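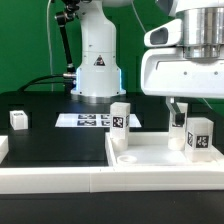 White tray on the black table, tall block in the left corner

Small trays and what goes in them – layout opinions wanted
Posted by Desta Moges, Monday, July 6, 2020

Hi all, long time reader, and I think I've posted twice in my life. I have one white tray with a raised rim and a bunch of white and see-through pieces that have to share it, and I can't settle on where things go. In the layout up top the tall block is in by the inner left corner, then there's the round container, and the boxy one has the right end. The little ring dish is sitting up near the front. It looks nice enough, but I keep second-guessing that tall one. Do you put your tallest piece in a corner or do you keep it in the middle where you can get your fingers on both sides of it?

Also, white on white. I bought the tray from Sugden because I loved it and only afterward did it hit me that everything I own is white or frosted. Anybody else live with this?

Neville Mottram wrote:
Corner, every time. A tall thing in the middle of a tray is a thing you knock over reaching for something else. I have 23 little jars on my workbench and the only ones I've ever broken were standing out in the open.

As for white on white, I'd return the tray. Sorry! Get a dark one. I have a charcoal one from Prostitz and I can find a clear bottle cap in it without my glasses.

Shakuntala Mishra wrote:
Oh please don't return it, it looks so clean against the black table. And you do have the printed squares on some of the blocks, those stand out just fine. The piece I'd worry about is that small ring dish. If mine was up front like that I'd be catching it with my sleeve all day long.

I do agree with Neville about corners though. My one rule is that the low stuff never goes behind the tall stuff, or it may as well be in a drawer.

Desta Moges wrote:
Thanks both. Not returning it, Neville, I threw the receipt out in May and I'm stubborn. The sleeve thing is a good point. I had the dish in front exactly because it's low, so you'd think I was following your rule, Shakuntala, but I guess front and low can still be in the way.

Fadi Smadi wrote:
Can I disagree with everybody? I don't think corners are good for anything round or heavy at the base. You can't get a grip between the piece and the rim, so you end up tipping it to lift it out. I leave a finger's width on every side. Yes, you fit fewer things. So what, put the rest on the table.

Neville Mottram wrote:
Put the rest on the table, he says, and then it's not a tray, it's a decoration.

Fadi Smadi wrote:
A tray you can't get things out of is a decoration too, Neville.

Desta Moges wrote:
Ha, ok. For Fadi, this other layout has more breathing room. The two round cups have the left side, the shallower one in front, and the frosted block gets the middle to itself. The clear cube is over on the right side. The small white cubes stay out of the tray completely, up by the printed panel at the back. I like it better to look at, but I do miss having the round container in there. Which one would you live with?

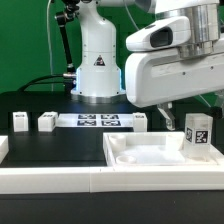

Sena Kwofie wrote: The cups are what I'd build around. Two round pieces of different heights, tall in back and shallow in front, is how I do my whole bathroom shelf and I've never had to change it. Then everything square can go wherever, because square things don't roll. I'd also keep the clear stuff well away from the frosted stuff. Clear next to frosted always makes the clear one look like it needs a wash.

Shakuntala Mishra wrote:
Sena, yes to the cups! I'm going to be a pain about the clear cube though. Clear things on a white tray disappear on me, I'd want it out on the black where it shows. I lost a clear salt dish for 15 days on my own counter once. It was next to the toaster the whole time.

Neville Mottram wrote:
Fine, the breathing-room one is growing on me. I'd still slide the block over a bit and get the round container back in. There's a way to fit it.

Fadi Smadi wrote:
There's always a way to fit it, that's how people end up with 500 things in a kitchen drawer.

Desta, question, does the tray slide around when you take something out? Mine did until I put a piece of that Andgate grip liner underneath. You can cut it with regular scissors.

Desta Moges wrote:
It slides a little if I bump the rim, so I'll look for the liner. I think I'm going with cups on the left and Sena's tall-behind-shallow idea, and I'll try the clear cube on the tabletop for a week – if I lose it next to the toaster I'm blaming Shakuntala. The ring dish I still don't know about. Maybe inside one corner, since Neville has so many feelings about corners.

Sena Kwofie wrote:
Ring dish goes behind the block. Low thing behind a tall thing, I know, Shakuntala, but if you only need it once in a while it's out of sleeve range.

Shakuntala Mishra wrote:
I'm going to pretend I didn't read that.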